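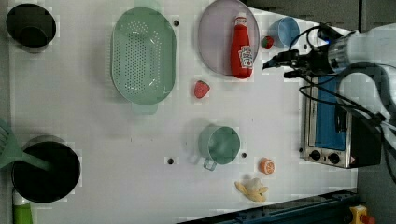 Nulludska cell, setup and upkeep notes

The Nulludska cell is one arm on one fixed table, and everything we record for the Bornum kitchen tasks comes from it. These notes cover how to bring it up, what to check and what to do when it stops. The emergency stop sits in the lower right corner as seen by the overhead camera, on the same side as the toaster oven, and it stays within reach of whoever is running the session. The arm cables loop across the toaster oven, so look at them before the first move and again each time the oven is shifted.

Before a session

Release the emergency stop, power the controller and wait for the Lu driver to report ready. Home the arm with the gripper open. Run check_cell from the tools folder. It compares the overhead view with the stored reference and prints the offset in pixels. Anything over 10 means the camera mount has moved and needs calibrating again.

Place the props last. The layout changes between episodes, but keep small items such as the toy strawberries clear of the holes in the tabletop.

Calibration

Use the printed board, 28 poses, spread over the whole table. Yulan Jin wrote the script and it will refuse a set that is bunched in the middle. A full run takes nearly 33 minutes. Save the result under the date and do not overwrite the old file – we still need it to read earlier episodes.

Maintenance

Gripper pads: wipe after every session, replace when the edges lift.
Wrist bolts: check torque after any collision, however light.
Cables: look for flat spots where they bend. Leave slack for a full wrist turn.
Table: clean with a damp cloth, props off.

Known problems

The gripper sometimes reports closed while it is still open. Restart the Zalico node, then home again. Baoshan Wan has a patch on a branch, not merged yet.

Episodes 1 to 37 were recorded with the old wrist offset. Jinlong Tang's correction file must be loaded before using them.

Contact

Qianru Tian for hardware, Yutong Shi for the data. Last revised January 11, 2025.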